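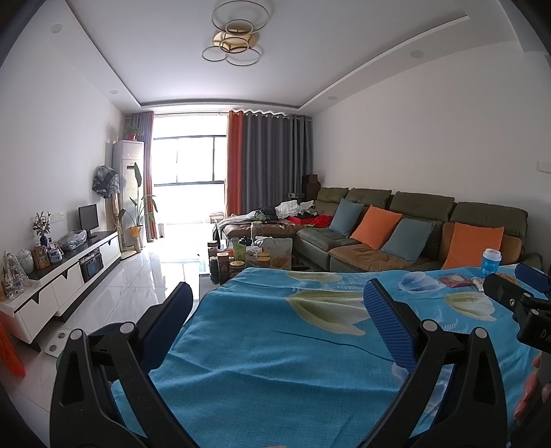

¿Por qué el vídeo tarda tanto en arrancar cuando el abonado entra por la red del distribuidor y no por nuestra aplicación?

Por la doble comprobación del permiso. El reproductor pide primero el token al sistema del operador de cable, espera, y después lo pide otra vez al nuestro, aunque el primero todavía es válido.

Tiempo de lectura: 4 minutos

Cuaderno de pruebas, plataforma de vídeo. Noviembre, empezado a las 9:40.

Continúo lo de la entrada anterior. Había dejado el banco con la versión del reproductor que lleva Skulico dentro de su descodificador, y la misma versión en navegador para comparar. El catálogo de prueba es el pequeño, de 80 títulos, con los mismos ficheros para los dos caminos. No he tocado la escalera de calidades.

Primera serie: 1,000 arranques en frío por la vía directa, es decir, el cliente que nos compra a nosotros sin paquete de televisión. Sin sorpresas. El manifiesto llega, se pide la licencia una vez, entra el primer segmento en la calidad más baja y sube después. Hubo 2 fallos y los dos eran de mi script, que cerraba la sesión antes de tiempo. Los he quitado de la tabla y lo dejo escrito aquí para que no parezca que han desaparecido solos.

Segunda serie: la vía del distribuidor, con la pasarela de Hendriks en medio. Aquí sí hay problema. En el registro se ve la petición de permiso al operador, la respuesta correcta, y luego una segunda petición contra nuestro servidor de derechos con un identificador de dispositivo distinto. Como el identificador es distinto, el servidor cree que es otra pantalla y empieza todo desde cero. En algunas sesiones incluso descuenta una de las pantallas simultáneas del abonado, lo cual es peor que el retraso, porque después el cliente llama al operador y el operador nos llama a nosotros.

11:15. He mirado el volcado completo, 3,646 líneas. El identificador cambia en el paso de la pasarela: entra con mayúsculas y guiones, sale en minúsculas y sin guiones. Nuestro servidor compara el texto tal cual. No puedo decir que la pasarela esté mal, su documento permite las dos formas. El nuestro no dice nada sobre esto y habría que decirlo.

Prueba rápida: normalizo el identificador en nuestro lado antes de comparar. La segunda petición sigue saliendo, pero el servidor la reconoce y contesta con el permiso que ya tenía. El arranque baja casi al nivel de la vía directa. Las pantallas simultáneas quedan bien contadas en todas las sesiones que he repetido.

Queda pendiente quitar la segunda petición. Está en el reproductor y viene de cuando sólo existía la venta a través de operadores; entonces tenía sentido preguntar dos veces, porque la respuesta del operador podía ser antigua. Ahora, con la oferta independiente, el mismo código sirve para los dos casos y creo que se debería separar. No lo hago yo hoy – es un cambio que afecta también a Kivevska, y ellos tienen su calendario de versiones cerrado hasta el mes próximo.

12:50. Un detalle que me ha hecho perder media hora: el servidor de Aken tiene el reloj adelantado respecto a los otros. Los tokens que emite parecen venir del futuro y el reproductor los rechaza sin mensaje, simplemente vuelve a la pantalla de inicio. Si alguien ve esto en su banco, que mire primero la hora. He pedido la sincronización. Mientras tanto he sacado este nodo de la rotación, no olvidar meterlo otra vez.

Después de comer repito la segunda serie, con la normalización activa y sin el nodo adelantado. Resultado estable. He probado también con subtítulos activados desde el inicio, porque en la versión anterior el fichero de subtítulos retrasaba el primer fotograma. Esto ya no pasa.

Lo que no he probado: cambio de perfil a mitad de reproducción, perfil infantil con código, y la reanudación de un episodio empezado en otro dispositivo. La reanudación me preocupa un poco, usa el mismo identificador como clave y puede que los puntos guardados con la forma antigua no se encuentren. Antes de subir la corrección hay que hacer una migración de estas claves, o al menos buscar con las dos formas durante un tiempo. Prefiero lo segundo.

16:30. Script y registros guardados en la carpeta compartida del banco, subcarpeta «pasarela». La rama con la corrección está abierta pero no la he pasado a revisión. Mañana empiezo por la reanudación.

Contacto: laboratorio de reproducción, extensión interna | © Cuaderno del equipo de vídeo | Volver arriba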